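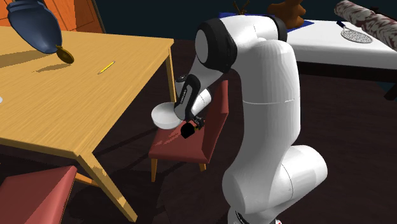

El brazo en el simulador, con la pinza junto al borde del cuenco blanco.

Soporte > Celda Drimel > Preguntas frecuentes

Buscar en la ayuda Escriba su pregunta Buscar

¿Cada cuánto debo calibrar la pinza?
Cada 50 horas de trabajo, y también después de cambiar los dedos. La rutina tiene 9 pasos y se encuentra en el menú Mantenimiento.

¿Puedo ensayar la tarea antes de mover el brazo real?
Sí, lo recomendamos mucho. En la escena de prueba hay una mesa, sillas y un cuenco que se inclina con facilidad. Si el agarre falla tres veces seguidas, revise primero la altura de la muñeca.

¿Cuándo se cambia la grasa de las articulaciones?
A las 3,000 horas. Use solamente el cartucho Flotinard, otras grasas pueden dañar el sello.

El brazo se detiene cerca de una silla. ¿Es una avería?
Normalmente no. El límite de zona está demasiado cerca del respaldo. Amplíe el límite 3 cm y repita la prueba a velocidad baja.

¿A quién escribo si el error continúa?
A Yaneth Cáceres, de soporte técnico, adjuntando el registro de la celda.

© Gradlow Soporte | Contacto | Volver arriba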